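Print
E-mail

Two Arms in the Kitchen: A Review of the Poseo Chore Kit

12 July 2022

I rented the Poseo for 16 days. This is the two-arm set which Lekberg sells to small workshops and, since last year, also to private people with patience. I have a small business of dried fruit and tea, and I do the packing at home, so my kitchen is half household and half shop floor. I wanted to know one thing: can I give it my boring jobs?

The short answer is: some of them, slowly. The longer answer needs more space, because the kit surprised me in both directions.

What you get

The set arrives in three boxes. There are two arms, two clamps for the table, a controller that is bigger than I expected, and a bag of fingers in different shapes. The manual is good. It is written in short sentences and I could follow it without a dictionary. The section about cables is too short, and I think whoever wrote it had a very large table.

Setting up took me one full afternoon and the next morning. The clamps did not fit the edge of my table, which is thicker than normal, and I had to order longer ones from Rampersad. They came after two days. If your table is thick, measure it before you order.

Calibration is a word that frightened me, but it is only a matter of moving each arm by hand to some points and pressing a button. I did it four times in the rental period. The program asks for it again every time an arm is bumped, and in a kitchen an arm is bumped often.

Teaching it a job

You show the job, then the arms repeat it. For each job Lekberg recommends 300 demonstrations. I read this number twice. My neighbor Shireen Zwane helped me for two evenings, and together we reached 300 for the first job, which was moving tea containers from the left side of the table to a packing place on the right. After this my shoulders were hurting, and I must say that in the same time I could have packed my orders for the whole month.

But you teach the job only once. The arms do not forget it, and they do not ask for a break. I kept this in mind when I was judging the results.

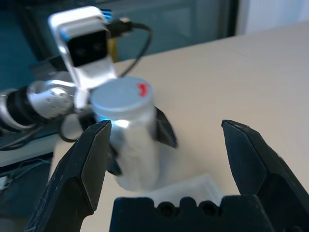 Containers were the best job for the Poseo, and also the one where I learned the most about its limits. A person picks up a tin and does not think. The machine has to come from the correct side, close its fingers at the correct height and then keep the tin straight. A round body with a flat lid, silvery and a little shiny, is a good test of this, because there is no corner to hold and the light makes a bright spot on the side. With one arm at the container and the gripper of the other waiting wide open, there is not much free room between them, and I had to plan my table for this. When I put a container too near to the middle, both arms became very careful and the job took double time.

I kept a notebook. On good days the arms moved nine containers from ten without my help. On the other days it was six or seven. The failures were nearly always the same: the fingers closed a little too high, touched the lid and pushed it. An open container of tea on its side is a big cleaning job, and the Poseo cannot do the cleaning. I started to tape the lids for the practice hours.

The other chores

Wiping the table. It can do this if the table is almost empty. It wipes the same path each time, also when the dirt is in another place. I would call it decoration.

Folding kitchen towels. I tried with thick towels and with thin ones. The thick ones came out acceptable, the thin ones became a ball. Each towel needed almost three minutes. My son, who is seven, is faster and his corners are better, although he wants to be paid.

Loading the dishwasher. I stopped after two plates. I like my plates.

Sorting small bags by color. This was a good surprise. I have green, orange and brown bags for the three teas, and the kit sorted them well even in the evening with the lamp on. If my work was mostly this, I would think seriously about buying.

Opening lids. It cannot open a tight lid. One arm holds, the other turns, and then the whole container turns together with the lid. Junpei Katayama, who answers the support mail at Lekberg, told me to try the rubber fingers. They helped with loose lids only. He answered me always on the same day, and I want to mention this, because the support of many bigger companies is much worse.

Noise, space and money

The arms are quiet. The fan of the controller is not. I could not listen to the radio at normal volume, and after some days I put the controller in the corridor with the door open for the cable.

Space is the bigger problem. The kit took one half of my table, and we ate on the other half. When I wanted to cook something large, I had to switch off everything and turn the arms to the wall, and then calibrate again the next day.

The rental was fair. To buy it is another matter. With the longer clamps and the extra fingers the price is above 2,000 even for the used set that the Diltcombe shop offers, and a used set comes without the support. For my small number of orders, I would need several years before this money comes back.

Who should try it

If you have a small workshop where the same object stands in the same place every day, rent it for a month. I know one person who did this, Lesego Engelbrecht, who fills jars with hand cream, and she kept the kit. Her table is used for nothing else, and her jars are all of one size. She says she drinks her coffee now while it works, but she drinks it in the same room – she does not leave it alone.

For a family home I cannot recommend it yet. A home changes its place every hour. Somebody leaves a cup, the sun comes from the other window, the towel is wet. The Poseo can repeat very well, and housework is not so much repeating as I believed before I tried to teach it.

I would still like to rent the next version. Lekberg writes that new software comes in October, with better handling of lids, and that the number of demonstrations will be lower. If this is true I will test the tea containers again, with the same tape, and write the numbers here.

Good: quiet arms, clear manual, friendly support, sorting by color
Not good: loud controller, clamps too short for thick tables, many hours of teaching, thin towels

Print
E-mail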